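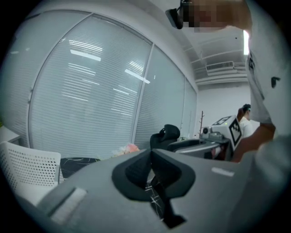

Oi, gente,

voltando ao assunto da tinta de caneta no pano, que ficou parado desde março. Copio a mensagem anterior para quem entrou depois:

> Pessoal, alguém já conseguiu tirar mancha de esferográfica de linho antigo? Herdei uma toalha de mesa da minha avó, bordada à mão, e no meio dela tem um risco azul do tamanho de um dedo. Já passei leite (minha mãe jura que funciona) e só ficou com cheiro de leite. Tenho medo de água sanitária por causa do bordado, que é vermelho e verde. Na lavanderia me pediram 323 reais sem garantia nenhuma. Vale a pena? Ou alguém tem uma receita?

Olha, eu não pagaria os 323, não! Pelo menos não antes de tentar o álcool. Digo isso porque passei exatamente por essa com um jogo de guardanapos, e com a pior das canetas, uma Bíró velha que vazou dentro da gaveta e pegou seis de uma vez (seis! eu quase chorei). Usei álcool comum de farmácia, algodão e uma toalha branca dobrada por baixo, e fui dando batidinhas do lado avesso, trocando o algodão toda hora. Esfregar é que não pode, espalha tudo e aí vira uma nuvem azul. Demorei uma tarde inteira com aquilo, das duas até umas seis, ouvindo rádio, e no fim cinco saíram limpos e um ficou com uma sombrinha que só eu enxergo.

Agora, o bordado. Vermelho antigo solta tinta que é uma beleza. Antes de qualquer coisa, molha um cotonete no álcool e encosta num pontinho vermelho escondido, de preferência na ponta da linha, do avesso. Se o cotonete sair rosa, para tudo e leva em quem entende. Com o verde nunca tive problema, mas testa também.

Sobre o leite: minha tia também jurava. Acho que no tempo dela a tinta era outra, porque comigo nunca deu em nada. E se sobrou cheiro, sobrou gordura no tecido, então lava primeiro com sabão neutro e água fria, deixa secar à sombra e só depois começa com o álcool.

Alguém aqui na lista já usou aquele tira-manchas da Samuvent? Vi o vidro grande na loja da Stotgate e fiquei namorando, mas o rótulo não dizia nada de linho e acabei levando só linha de bordar (como sempre, né, já tenho 478 meadas em casa e continuo comprando). Se alguém testou em tecido velho, conta como foi.

Ah, e quem perguntou pelo gráfico do barrado de cerejas, achei! Estava dentro de uma revista, dobrado em quatro. Está meio apagado no canto, mas dá para contar os pontos. Passo a limpo em papel quadriculado e mando para a lista assim que der.

Beijos, e depois me digam da toalha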